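Steel on the Table: Vimala Mudaliar on Coffee Service

Vimala Mudaliar buys metal tableware for Mudico, a small importer of stainless coffee service, and she tests each set before it goes into the catalog. Her notes run to 54 pages. Most of them deal with spouts.

"A spout has one job and two ways to fail," she said. "It dribbles down the outside, or it throws the coffee past the cup. You find out which at low volume, at the end of the pot."

Her test uses water first, then coffee, on a plain white table. The kettle stands to one side with the spout toward the cups, and the cups stay on their saucers throughout. She prefers a slender, curved spout for small cups. A wide one moves liquid faster, but the pourer has less time to stop. 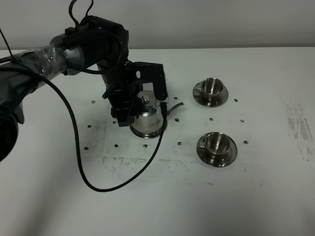
Lucinda Pruitt disagreed on the last point, saying that a wide spout is easier to clean and that most people who own a kettle wash it far more often than they pour into an espresso cup.

Mudaliar accepted the part about cleaning. She scrubs narrow spouts with a bottle brush and checks the base of the spout by touch, where residue collects first. She still rejects wide spouts for any set sold with cups under 100 milliliters.

The height of the pour matters as well. "Thin stream, center of the cup, and don't chase the rim," she said. "If the stream breaks into drops before it lands, lower the kettle." She sets the handles to the same side before pouring and fills one cup at a time. On steel, a splash on the saucer shows at once and leaves a ring when it dries.

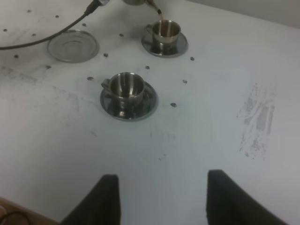 Finish and care

Mudico lists its pieces as either brushed or mirror. Mudaliar said that customers choose mirror from the catalog and then write in January, after the holidays, to ask about marks. Her standard reply is two lines long: wash by hand with mild soap, and dry with a soft cloth before the water does.

Lids get the most handling and show it first. Fingers miss the knob and land on the dome - usually on the same side each time, depending on which hand the person uses.

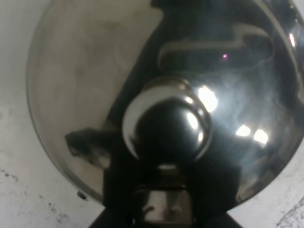
She checks the knob for play by turning it against the dome with two fingers. A knob that moves is sent back. One fixed with a screw can be tightened at home, and she asks suppliers to state on the box which type it is. So far, few of them do.

Her next batch is a set of larger pots under the Arkinach name, due for testing after July 10, 2026. "Same table, same water," she said. "I expect the spouts to be the problem again."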